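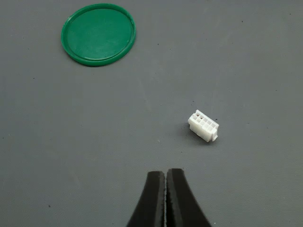
Njål Bråten asked why the demonstration was limited to small parts when most of the handling cost at Hodley is in the full cartons. The reply was that cartons are covered by the existing palletizing quote and that the open day was meant to show bench work only. The question was noted and carried to item 5.

Minutes, Bench Automation Working Group
Meeting following the open day at the Clolby site
Date: 2021-12-31
Present: N. Bråten, process engineering, quality, purchasing, maintenance (Hodley); two application engineers (Sanon)
Apologies: Isaksson

1. Minutes of the previous meeting

Approved with one correction. In item 4, "feeder" should read "feeder bowl."

2. Report on the open day

Sanon presented the bench cell in the smaller of the two assembly rooms. Visitors were admitted in groups of 8 and stood behind a floor line. The safety briefing was given in the corridor before entry. Purchasing observed that the briefing was difficult to hear and asked for a printed sheet at future visits. Agreed.

The equipment shown was a two-finger gripper on a robot arm, with a camera module on a bracket at the end of the arm. The work area is a gray mat taped to a wooden table. Sanon stated that the table is used for trials only and that a production cell would be supplied on a steel frame with a fixed work plate. 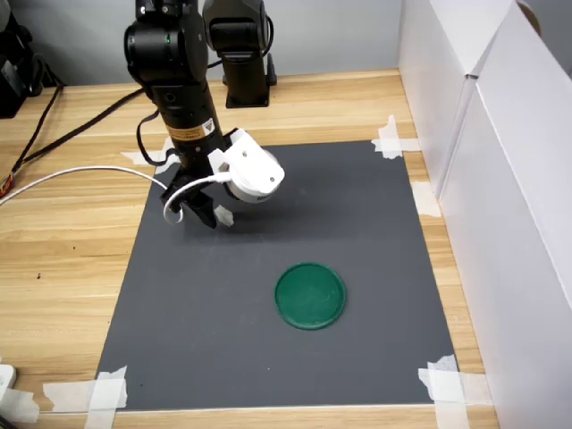
Fig. 2. Bench cell, arm over the mat, green lid at right.

Maintenance raised the cable routing. In the trial cell a white cable runs across the work area to the end of the arm. Sanon confirmed that this is not the production arrangement and that the delivered cell would have the cables dressed along the arm with strain relief at each joint. Maintenance requested a drawing showing the minimum bend radius. Sanon to supply.

Quality asked how the mat position is checked after the table is moved. Sanon described a short calibration routine using four reference points. The routine is run by the operator and the result is logged. Quality asked that the log be exportable in plain text. Sanon to confirm.

3. Parts under consideration

The parts list has 268 entries. Process engineering proposed starting with two families: flat plastic lids and small connector housings. Lids are a simple shape but vary in color between suppliers. Housings have a latch on one side and must be presented in a known orientation before terminal insertion.

Discussion of finger pads followed. Process engineering is concerned about marks on white housings. Sanon offers two pad materials and recommends the softer of the two for nylon parts, with replacement at fixed intervals. No wear data is available yet for Hodley parts. It was agreed that a trial of 1,000 cycles per pad material be run before any order is placed, with 50 parts drawn from each run for inspection under magnification.

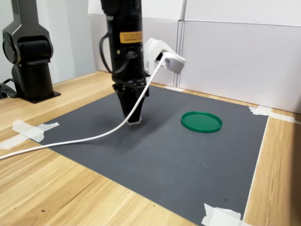
The same inspection sheet is to be used for both materials so that the results can be compared directly. Lids will be run first. Housings will follow once quality has issued the acceptance limits for surface marks, which are at present defined only for the molded covers.

4. Second arm

Purchasing asked whether the quote covers one arm or two, as a second arm was mounted on the table at the open day. Sanon stated that the quote is for a single arm. A two-arm version can be priced separately. Process engineering sees no need for it at this stage. No action.

5. Carton handling

The question recorded at the start of these minutes was taken here. N. Bråten asked that the palletizing quote and the bench cell quote be reviewed together before the budget is fixed. Isaksson holds the current palletizing figures and was not present. Deferred.

6. Actions

Cable drawing with minimum bend radius: Sanon
Confirmation of log export format: Sanon
Printed safety sheet for visitors: Sanon, text to be checked by maintenance
Acceptance limits for surface marks on housings: quality
Pad trial plan, lids then housings: process engineering
Palletizing figures to be circulated: Isaksson

7. Any other business

Maintenance reported that the compressed air drop in the assembly room is isolated until the valve is replaced. The bench cell does not use it.

Next meeting to be called when the lid results are available.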